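Maltside Pollinator Plots – Progress Report to the Skasmont Fund

2018-04-13

Reading time: 3 minutes

Work since January

The grant pays for planting and nest sites for wild bees on the old allotment strip at Maltside. The work covered here ran from January to the end of last month. Most of the winter jobs are finished. The wet ground at the north end held us up, and two items have moved into the next period.

Planting

We put in 80 young shrubs along the lane side, mostly pussy willow, with hawthorn and currant between them. Willow was the priority because the mining bees on the bank come out early and there is little else open for them. The plants came bare-root from Cheon Nursery and went in over two weekends. Some of the currants were dry at the root on arrival. The nursery has agreed to replace any that have not leafed out by the end of spring, at no cost to the grant.

The wildflower strip has not been sown. The soil test came back richer than we wanted, and grass would have taken over. We plan to strip the turf, leave the soil bare for a few weeks, and sow in fall. The seed is already paid for and is being kept dry in the shed.

Nest sites

We cleared brambles from the south-facing bank and left the bare soil alone. There are new holes in it, and small bees were going in and out on the first warm afternoons. We have not tried to name the species.

We put up 11 nest blocks for mason bees, drilled from untreated timber and fixed at chest height facing southeast. Five are on the shed wall and the rest are on posts. Two of the posts leaned after the February storms and have been reset deeper. Woodpeckers damaged one block on the shed, so we have fitted wire mesh across the front of all of them, set far enough out that birds can't reach the holes.

Spraying next door

The Kadier farm borders the plots on the east side. We met with the farm office in January and they agreed to give us notice before spraying the field nearest the fence. We have had one notice so far. It came the evening before, and we have asked for 2 days where possible – the farm says this depends on the weather, and we accept that.

Family sessions

We ran indoor sessions through the cold months, with seed sorting, making paper pots, and a short talk on telling bees from hoverflies. Turnout was low for the first session and better after the school newsletter carried the dates. Outdoor sessions start next month.

Spending

Plants and timber came in under budget. Tool hire went over, as the brambles took longer than planned. We ask to move the money left in the timber line to cover it. No other changes are requested.

Next period

– Strip the turf and prepare the flower strip
– Replace failed currants
– Begin weekly bee walks along the lane
– Print the new sign for the gate 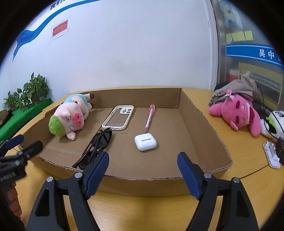
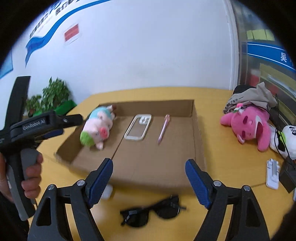

Both photos: toy pig in an open cardboard box.

Maltside Pollinator Plots | Contact us | © 2018 | Back to top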